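Power supply unit (desktop computer)

A power supply unit, which everybody I know shortens to PSU, is the metal box inside a desktop computer that takes mains electricity from the wall and turns it into the lower voltages the rest of the machine runs on. I've been writing up parts for the Bunting repair wiki for a while now, and this is the one I get asked about most, probably because it's the one people are (quite rightly) a bit nervous of!

What it does

The electricity from a British socket is alternating current at a nominal 230 volts. The chips in a computer want direct current, and very little voltage, so something has to stand in between. The older desktop standard gives out 12 volts, 5 volts and 3.3 volts on separate wires, with yellow usually meaning 12, red meaning 5 and orange meaning 3.3. Black is ground. A good many office desktops from the big makers have moved to giving the board 12 volts only and letting the motherboard work out the smaller ones for itself, and when I first opened one of those I thought half the cables had been pinched.

It's a switch-mode supply, so it chops the current up very fast and feeds it through a small transformer. The old way needed a great heavy lump of a transformer running at mains frequency, and if you've ever carried a hi-fi amplifier up the stairs you'll know what I mean.

Where it lives

In a tower case the PSU sits at the back, either in the top corner or along the bottom, with its socket poking out through the rear panel. Home-built machines mostly have it held by four screws through the back. Ready-made office machines are a mixed bag. I've met screws, sliding rails, sprung latches, and on one Bramo tower a hinged cradle that swings the whole unit out of the way so you can get at the memory (lovely idea, trapped my thumb).

The label

Before anything else, read the label. It gives the input voltage, the outputs, the total wattage and the part number, and it's the part number you want if you're ordering a replacement. The print is often tiny, so I take a picture on my phone and zoom in. On a Dell unit you get the maker's name, a little square code for scanning, and then a whole crowd of approval marks, CE and UL among them. 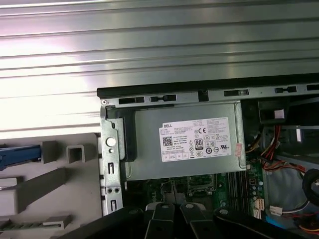
Keith Lambert wrote in to say that he had bought his replacement by wattage alone, and that it arrived with the right number on the side and a plug that didn't fit anything on his board. He reckons the connector ought to be the first thing anyone looks at, and the watts a long way second.

I've come round to Keith's view. Plenty of office desktops use a maker's own connector, or a case shape that a standard supply simply won't go into, and the wattage tells you nothing at all on that score. There are adaptor leads about. I've used 2 and got on fine with both, but I wouldn't leave a cheap one running overnight.

The 80 PLUS badge

This is a certification for efficiency. The plain badge means the supply turns at least 80 per cent of what it draws into useful output at 20, 50 and 100 per cent load, and what's lost comes out as heat. Above the plain one there are Bronze, Silver, Gold, Platinum and Titanium. It doesn't tell you how quiet the fan is, or how long the thing will last, though people in shops do like to hint that it does.

Taking one out

Shut the computer down, switch off at the wall and pull the lead out. Press the power button for a few seconds afterwards to drain what you can. Then undo the plugs inside, squeezing the clips (they stick, be patient), and only then go for the screws or the latch. Keep a hand under the unit if it hangs from the top of the case, as they're heavier than they look. Mine landed on the graphics card once.

Please don't open the metal box itself. The capacitors inside can hold a nasty charge long after the lead is out, and there's nothing in there a beginner can mend. Tahmineh Salehi still repairs them on her own bench, and she has the training and the test gear for it.

Signs of a tired one

Random restarts are the classic, especially when the machine is working hard. A fan that grinds, a burnt smell, or a computer that only starts on the third try would all make me suspicious too. A plug-in tester is cheap enough and will show whether the voltages are there, but it puts hardly any load on the supply, so a pass isn't a clean bill of health. My old Sondo tester gave a cheerful green light to a PSU that died 8 days later.

See also: Motherboard connectors; Case fans; Mains leads and fuses; Safe disposal of electricals

Last edited Apr 1, 2022 by Ingrid Pruitt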